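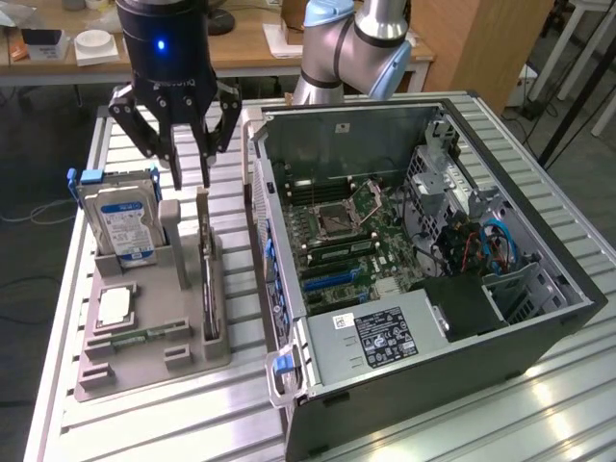

# jasadar-tasting-notes

Tasting notes for rum and aged cachaça, typed up from paper score sheets. 3000 rows, one per pour. Panel sat in February, two sessions, mostly Zoila Ayala's bar regulars plus the Luvum blending staff.

## Files

- `notes.csv` – the main one
- `bottles.csv` – producer, still type, cask, proof
- `panel.csv` – taster codes only, no names

## Columns

- `score` – 0 to 100, whole numbers
- `nose`, `palate`, `finish` – free text, spelling left as writen
- `water` – y/n, was it cut
- `flight` – 1 to 20

## Known problems

- Flight 7 scores look high. Poured last, before dinner. Left in
- Zematow bottles are in twice under 2 spellings, join on `bottle_id` not name
- "Funky" means good for some tasters and bad for others, dont use it as a label
- blank `water` = not recorded, treat as missing

## Use

Fine for reuse, credit the panel. Not for shelf talkers or ads please – Hsieh asked us specificaly.

Fixes go to Agnes Nygård or open an issue. Cask codes still TODO.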